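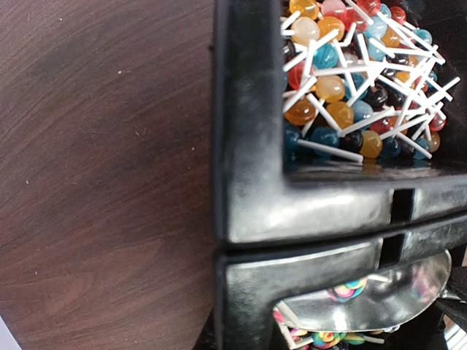 # Wernden sheriff substation: night desk hours and response times

**kestrel_44**
7 February 2018

The county posted the new deployment plan for Wernden. The substation desk closes at 8 p.m. instead of midnight, and the two deputies who covered it move to patrol. Non-emergency calls after 8 go to the Gernden dispatch center. The stated goal is a lower median response time for priority 1 calls. The plan doesn't say what the median is now. Does anyone have the numbers?

---

**dmoraine**

They're in the appendix to the September report. Priority 1 in the Wernden beat: 90th percentile is 20 minutes, measured from call entry to first unit on scene. No median given. The desk logged over 700 walk-ins for the year, all hours combined.

---

**Flesia Rd resident**

700 people a year is not a small number for a town this size. Where do they go after 8? Gernden is a long drive and the lobby there is locked at night too.

---

**dmoraine**

> Where do they go after 8?

Yellow phone outside the door, which rings at dispatch. And the 700 is all day. The report doesn't split it by hour, so you can't tell how many came in during the four hours being cut.

---

**tl_ops**

I worked dispatch in another county for a while. Two things.

1. Call entry to on scene includes queue time. If the queue is the problem, more cars on the road won't move the figure much unless they're free when the call drops.
2. Sending the non-emergency line to Gernden adds load to the same call takers who handle 911. The plan lists no added positions there.

I'd expect a small gain in travel time and a small loss in call handling. Net could go either way.

---

**kestrel_44**

Point 2 is what I was missing. Is the Antoniuk Bridge closure in those figures? Anything east of the river had to detour that summer.

---

**dmoraine**

Yes, and it isn't adjusted for. So the baseline is high, and next year will look better no matter what they do with the desk.

---

**parcel9**

I disagree with most of this thread. A deputy behind a counter at 11 p.m. is not answering calls. Reports can be filed online or by phone. I'd take the extra patrol even if the gain is small.

---

**Flesia Rd resident**

Online filing excludes anything with a known suspect. Read the form. Protective order paperwork has to be done in person as well.

---

**parcel9**

Fair on the orders. Those could be handled by appointment with a patrol unit. Still wouldn't staff a lobby for it.

---

**tl_ops**

An appointment takes the unit out of service, so it comes off the same patrol hours you just gained. Somebody should ask for walk-ins by hour and for queue time as a separate column. Both are in the CAD export.

---

**kestrel_44**

Records request is in for both. Will post the file when I get it.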